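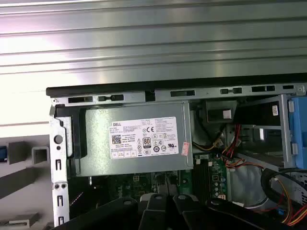
Slide 1. Power supply, label side, Dell desktop.

Introduce self, then Aminu Jibrin, who did the Romitz strip-down. Batch was 404 towers, 300 passed to parts recovery.

Read the label before touching a screw. Copy the rating to the job sheet — we key it into Trenia by hand.

Case on its side, open face up. Blue plastic marks the parts meant to be released by hand. 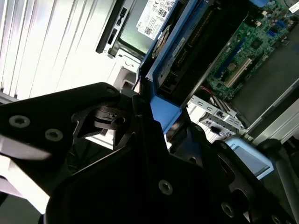 Do not force a latch. Broken latches were the main write-off in June, and Pultberg will not take a carrier with a cracked tab.

Next: drive and cables.

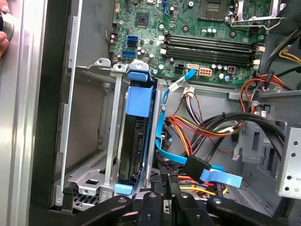 Slide 3. Hard drive in its blue carrier, motherboard behind.

Data cable off first, pulled by the plug. Then the carrier. Log the drive serial before it goes in the tray.

Memory and processor go in separate anti-static bags. Cover the socket the same day — bent contacts cost us more boards than anything else.
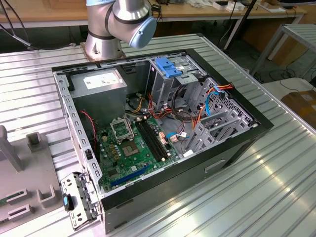

Boards go to Nnaji with the standoffs bagged. Steel is weighed last.

Questions to Yetunde Iyamu, bench 2.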